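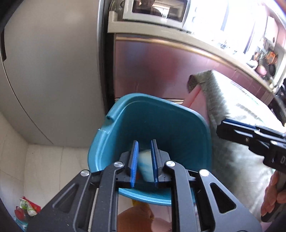
ハタウ住宅サービス 備品サポート係

件名:台所のゴミ箱(フルーメルの青緑のやつ)、袋が中に落ちる件
起票:ササキ マサノブ
起票日:2022/08/19
状態:対応済み(フタの部品のみ保留)

お疲れさまです、ササキです。寮の台所のゴミ箱、また袋が落ちるようになりました!冷蔵庫と電子レンジの台のあいだの前に置いてある、あの青緑のプラスチックのやつです。写真を付けておきますね。縁の左側がくぼんでいて、くぼみの上の端に小さい穴があるんですが、話はだいたいこのへんのことです。

症状から書きます。袋をかけて最初のうちは普通なんです。ところがちょっと重い物、たとえば生ごみを新聞紙でくるんだのとかを入れると、くぼみのあるほうからズルッと滑って、そのまま袋ごと中に入っちゃう。で、次に捨てる人は気づかずに上から入れるので、袋の外にごみがたまる。昨日は底に手を突っ込んで麦茶のパックを拾いました。もう勘弁してほしいです(笑)

試したことを順番に書いておきます。

その1、袋を大きくしてみた。折り返しが長くなるからいけると思ったんですけど、余った分がもたついて、かえって早く落ちました。しかも冷蔵庫の扉を開けるときに袋の端がひらひらして邪魔。却下です。

その2、洗濯ばさみ。縁が厚くて丸いので、うちにあった普通のだとくわえてくれません。無理に挟んだらパチンと飛んで、冷蔵庫の横の細いすきまに入りました。あそこ、物が落ちると本当に取れないんですよね。定規を突っ込んでみましたが届かず、あきらめました。冷蔵庫を動かす機会があったら回収お願いします。

その3、縁を拭いた。これは意外と効きました。揚げ物をした日の油が飛んでいたみたいで、台所用洗剤を薄めて拭いて、よく乾かしてから袋をかけたら3日もちました。ただ4日目にやっぱり落ちたので、油だけが原因ではなさそうです。

その4、太めのゴムバンド。縁のすぐ下に一周回して、袋の折り返しを押さえる方法です。ブリヴリーの荷造り用の幅広のやつが引き出しに残っていたので使いました。今のところこれが一番いいです!くぼみのところだけゴムが浮くので、そこは袋を少し多めに引っぱって内側に折り込んでいます。

追記
サポート係のかたから「穴はフタの留め具用ではないですか」と返事をもらいました。なるほど、そういえば4月に大掃除をしたとき、割れたフタを捨てた覚えがあります。留め具もそのとき一緒に捨てちゃったのかも。すみません、たぶん犯人は私です。

フタの在庫も聞いてみたところ、単品だと400円で、取り寄せになるそうです。ただ、型番のシールが読めないんです。底に貼ってあったのを私が洗うときにこすりすぎたらしくて、「フル」しか残っていません。口の大きさを測って送ればいいとのことだったので、あとでメジャーを当てて、このチケットに書き足します。マリネスク製のフタなら合うかもという話も寮の人から出ましたけど、あれは真四角の口用に見えるので、たぶん角が合わないと思います。こっちは角が丸いので。

重さも試しました。ゴムバンドをかけた状態で、みかんの缶詰(中身入り)をそっと入れてみて、袋はそのまま。次にちょっと高いところから落としてみて、これもセーフ。ぬれた茶殻を120グラムほうり込んでも大丈夫でした。量りを持ち出してまで何をやっているんだと言われましたが、数字があったほうがサポートのかたも助かるかなと思って……。

使う人へのお願いも、冷蔵庫に紙で貼っておきました。同じ文をここにも写しておきます。
「袋を替えたらゴムバンドを戻してください。左のくぼみは袋を多めに内側へ。汁物は流しで水を切ってから。洗濯ばさみは使わないで!」

それと、置き場所を変えたらどうかという案もいただきましたが、私は今のままがいいです。レンジで温めたあとの包みをすぐ捨てられるし、冷蔵庫の中を片づけるときも楽なので。流しの下に移すと、みんな絶対に台の上に置きっぱなしにします。前にそうなりました。

というわけで、袋が落ちる件は対応済みにしてもらって大丈夫です。フタは寸法を送ってから見積もりをお願いします。ゴムバンドの予備があと1本しかないので、次の備品の注文に混ぜておいてもらえるとすごくうれしいです。幅の広いほうでお願いします!

ササキ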